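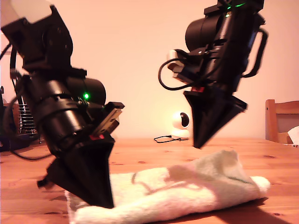 According to Yae Imai, the worst thing a small hotel can do with its linen is send it out on the same day every week.

"You get a pile-up on one side and bare shelves on the other," she said. "Then someone buys more sheets to fix it, and now you have a bigger pile-up."

Imai ran the linen room at the Minham, a hotel with 80 beds near the Porkenach ferry dock, for most of her working life. She started there folding pillowcases in the basement and ended up ordering everything from bath mats to tablecloths. She left in March and now visits other small hotels along the coast to look over their stock and their laundry bills.

Her first question is always how old the towels are. Most managers don't know. At one guesthouse in Ollow she found towels from three different suppliers on the same shelf, and the housekeepers were spending part of each morning sorting them so that the sets in each room would match.

"They weren't even the same white," Imai said. "One was nearly blue. You put those side by side on a rail and the guest thinks one of them is dirty."

She likes a mid-weight towel for hotels that wash on site. Heavy ones feel nice in the store, she said, but they take longer to dry, and a small laundry with two dryers falls behind by noon. The Minham changed over to a lighter towel after a wet summer when the dryers were running until 11 at night.

Fabric softener is another thing she argues about. She stopped using it on towels years ago and has not gone back. "It coats the loops. They feel soft and they don't soak anything up. My boss thought I was being cheap."

Stains took up more of her time than anything else. Makeup was the most common, followed by self-tanner and shoe polish. For a while the Minham put a dark washcloth in every bathroom, and the number of ruined white ones dropped. Some guests took the dark ones home - she never worked out why those and not the others.

In her last year she threw out 143 bath towels. The ones with good centers were cut down for cleaning rags, and an animal shelter up the road took the rest.

Imai learned a lot of this from the owner of Fukuda, a laundry that handled the hotel's overflow. He let her spend a slow week in January on his floor, feeding sheets into the ironer. "I burned my wrist and I learned why our sheets came back with a crease down the middle," she said. "We were folding them wrong before we bagged them."

She still keeps a notebook for each hotel she visits. The Ollow guesthouse has switched to one supplier, and she is due back there in the fall to go through the blankets.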